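November, bread bench notes, Fonby kitchen

Starter sluggish again this morning. Fed at 7:40 with the Altstead flour, 50 g starter to 50 g flour and same of water. Smelled fine, just slow. Kitchen was 21 C by the wall thermometer when I came in, colder near the door.

Main dough: 1000 g flour, salt as usual, water held back a little because last batch spread all over the place. Mixed by hand, 2 folds before lunch. Should of done a third but the phone rang. Still sticky at the second fold, left it alone.

Sulum rye is nearly out. Whoever orders next, get the coarse one, the fine stuff makes paste. Also the big scale drifts if you leave it on, so tare it every time pls.

Shaped late, 3:15. One loaf tore on the side, pinched it shut. Into the fridge overnight, seam up, teh baskets dusted with rice flour this time.

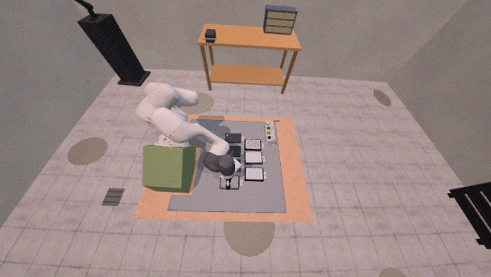
Tomorrow: bake straight from cold, lid on for the first half. Try the Wu oven if it's free, ours runs hot at the back.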